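How I shoot a plated dinner without holding up the kitchen

I get asked this a lot, mostly by people who've said yes to a friend's supper club and are now panicking. I did my first one at Trovirwood with a borrowed lens and no plan at all, and the soup had a skin on it by the time I'd finished. So, this is what I do now.

Before you go

Ring the chef and ask for the running order. Laiba Lodhi, who I shoot with every December, sends me hers with the garnishes underlined - bliss! Ask which course wilts fastest and shoot that one first off the pass.

Setting up

Find a window if there is one. If not, I put one light behind the plate and a bit to the left, and prop a piece of white card opposite. Set everything on a stand-in plate (I use a bread roll) so you're not fiddling when the real one lands.

My starting settings are ISO 400 and a shutter speed of 1/125, then I open up the aperture until the roll looks right. Turn off any ceiling lights you're allowed to, or your sauces will go orange.

When the plate arrives

Take the wide one, then the low one, then get in close. I give myself 2 minutes a plate and I do stick to it, even when the light's gorgeous and I want another twenty goes at the scallop. Wipe the rim with a damp cloth before you start, and check for thumbprints!
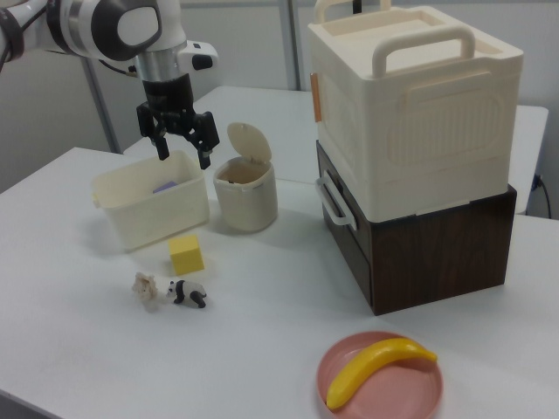

Afterwards

Copy your cards before you eat. Then pick your 16 best and send those, small, the same night. The big files can wait until you've slept.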